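4.2 Handling towels with paired hand-held grippers

The second task family at the Stollmont site concerned small white towels, which the linen room receives in mixed condition and passes on to the wards and guest rooms it supplies. Before the study, all towel work was done by hand at long benches. The Vusari folding cell was planned to take over part of this work, and the staff who knew the work best were asked to provide the demonstrations from which its control policy would be trained. Each demonstrator held one gripper in each hand and worked on the cloth through the finger pads alone.
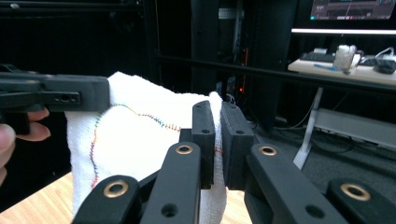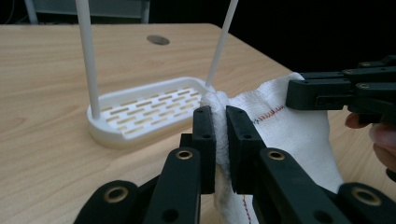
Figure 4. Towel handling with two hand-held grippers, each view taken from a camera on one of the tools. In both views a fold of white towel is held between the finger pads of the nearer gripper.

Towels were chosen for three reasons. They are soft, so the shape of the cloth between two grasp points cannot be fixed in advance. They are thick enough that a fold resists the pads and may slip out if taken too near its edge. Finally, some carry decorative stitching, as in both parts of Figure 4, and the sewn line is stiffer than the terry around it. Demonstrators reported that they could feel this difference with bare hands and lost most of it when using the tools.

The protocol was kept short. The demonstrator took hold of the towel with both grippers, raised it, opened the cloth between them and laid it down. No instruction was given on where the first grasp should fall. An earlier version, drafted by Haslam, had fixed the first grasp at a corner, but this was dropped in August after the pilot sessions. Workers gathered the cloth wherever it came to hand and corrected the grip later, and the fixed rule made them slower and visibly less sure of what they were doing.

We recorded 326 usable demonstrations from 19 members of staff. A further 30 were set aside, most of them due to a lost grasp after which the demonstrator had let go of a tool to straighten the cloth with the fingers. We return to these below, as they proved more informative about the work than we had expected.

4.3 Effects on the work of the linen room

Interviews were held with all demonstrators after the recording period, and again once the cell had been brought into use. Three themes came up in the first round.

The first was pace. Towel work at the bench is fast and is done largely without looking. With the grippers, demonstrators had to watch the pads closely, and several described the sessions as more tiring than a normal shift although far fewer towels were handled. Beryl Sowerby, with the longest service in the group, put it this way: 'I know what a towel is doing from the weight of it. With those on I have to look, and looking takes it out of you.' Session length was shortened as a result, and recording time was counted in full as paid work.

The second was inspection. Folding had never been a separate step. While opening a towel, workers also checked it for thin patches, pulled threads and poor stitching, and put doubtful pieces to one side. This check did not appear in the written job description and was absent from the specification for the cell. It came to light through the discarded demonstrations: in many of them the demonstrator had put a tool down in order to feel a seam. Amirul Setiawan, who supervised the room, asked for inspection to be kept as a staffed position after the cell, and the layout was changed to allow it.

The third was credit. Demonstrators differed on whether their recordings should carry their names. Chanida Wannasri argued that a method copied from a particular worker ought to be traceable to that worker. Dennis Garside took the opposite view, on the grounds that named recordings could be used to compare staff with one another. The agreement reached on Sep 15, 2023 allows each person to choose, and bars the use of any recording in appraisal.

In the second round the picture was more mixed. Two posts at the bench had been moved to inspection and one to tending the cell. Those tending it spoke mainly of interruptions - short stops to free a towel or lay it out again - which broke up the shift and left little time for other tasks. Those on inspection reported less strain in the wrists but missed the talk at the shared bench. Similar complaints were recorded by Qian in her earlier fieldwork at Skundedska, where the parcels line had been rearranged in much the same manner.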